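The Moleck hand gripper is meant to be built on a kitchen table or a shared bench with ordinary tools. This section picks up after the frame, trigger and linkage are together. It covers fitting the fingers, mounting the camera, and the first grip tests.

## 4. Fingers and First Grip Tests

### 4.1 Before you start

You will need:

- the assembled Moleck body, with trigger and return spring fitted
- one pair of printed fingers, plain or padded
- brass threaded inserts, already set and cooled
- the short screws from bag 2
- a hex driver and a flat file
- the Nimside camera bracket and its cable
- a sheet of white paper, a mesh desk basket and a few boxed household items

The fingers come off the print bed as a left and a right. They look alike from the outside, so mark them in pencil on the back before you remove the supports.

> **Caution:** Inserts stay hot long after the iron is put down. Let the fingers sit for 30 minutes before you handle them or run a screw into them.

### 4.2 Fit the fingers

1. Squeeze the trigger halfway and hold it there with the locking pin.
2. Check that each insert sits level with the plastic. File off any raised ring of melted plastic around it. Do not file the brass.
3. Slide the left finger onto its carriage until it stops.
4. Start both screws by hand. If a screw binds in the first two turns, back it out and check the insert for plastic in the thread.
5. Repeat on the right.
6. Tighten the screws a little at a time, changing sides as you go.
7. Pull the locking pin and let the trigger out slowly.

The fingers should meet along their full length with no light showing at the tips. A gap at the tips only means the carriages are not square — go back to section 3 and reset the linkage screws.

**Note:** If you printed the fingers on a Liyanage-type bed with a textured plate, the inner faces will have some grip already. On a smooth plate, rub the inner faces lightly with the file, across the direction of travel.

### 4.3 Mount the camera

1. Screw the Nimside bracket to the top of the body, cable side to the rear.
2. Clip the camera in and run the cable under the handle strap.
3. Start the preview on your computer.
4. Tilt the camera until both fingers show at the lower part of the view, one on each side.
5. Tighten the bracket and squeeze the trigger several times. The fingers should stay in view through the whole stroke.

Lock the focus once the finger tips are sharp. Autofocus hunts when a large object fills the view, and those recordings are hard to use later.

### 4.4 Grip test with a box

Start with a tall, light cardboard box. A box of plastic wrap works well: it has flat sides, it stands up on its own, and it shows straight away if you are pressing too hard.

1. Stand the box on end at the middle of your work area.
2. Bring the gripper in level, with one finger on each side.
3. Close until both fingers touch, then a little more.
4. Lift the box clear of the surface and hold it for 7 seconds.
5. Set it down and open the fingers fully before backing away.
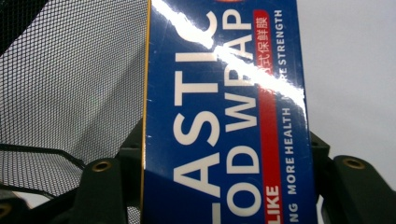 Moleck Build Guide, Issue 2

Glossy boxes throw glare back at the camera. With the box in the grip, look at the preview and see how much of the printing you can still read. A streak across some of the letters is acceptable. If most of the face is washed out, move the lamp to the side or turn it toward a wall, then try again.

Check the sides of the box after each lift. A dent where a finger pressed means the trigger stop is set too far in. Turn the stop screw out a quarter turn and repeat the test.

If the box slips:

- **It slides straight down.** Not enough closing force. Turn the stop screw in a quarter turn.
- **It swings to one side.** You gripped it too far from the middle, or one finger is touching ahead of the other.
- **It turns between the fingers.** The inner faces are not parallel. Loosen the finger screws, close on a flat piece of scrap, and tighten again.

### 4.5 Grip test with a mesh basket

Mesh is harder. The openings give the camera a busy pattern to deal with, and the thin rims leave the fingers very little to hold. Do this test only after the box test passes on several lifts in a row.

1. Lay the white paper flat and tape down the corners. It makes the edges of dark mesh easier to pick out in the preview.
2. Set the basket on the paper at an angle to you, so that one long side runs across the view.
3. Open the fingers all the way.
4. Lower the gripper so that the side wall of the basket lies between the two fingers.

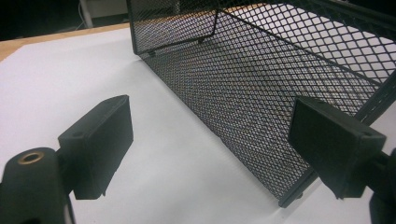 5. Close slowly until both faces touch the wall. Stop there. Mesh bends before it feels tight in the hand.
6. Lift one side of the basket just off the paper, hold, and lower it.
7. Open fully and draw the gripper straight back.

> **Caution:** Cut mesh can have sharp ends, most often under the rim. Steady the basket by its frame if you need a second hand on it.

Watch for a finger tip catching in an opening as you back out. If this keeps happening, round the tip corners with the file. The Danberg finger file has the corners already rounded and fits the same screw holes, so reprinting in that shape is another way to deal with it.

### 4.6 Check the hardware

After the first session, put the locking pin back in and go over the following:

- finger screws still tight on both sides
- inserts level, with no sign of turning in the plastic
- camera bracket square to the body
- cable free of the linkage through the full stroke

Repeat this check every 1,000 cycles, or sooner if the trigger starts to feel gritty. An insert that turns with its screw has to be replaced; glue will hold for an afternoon and then let go in the middle of a lift.

Store the gripper with the fingers open and the pin in. Continue to section 5 for recording settings.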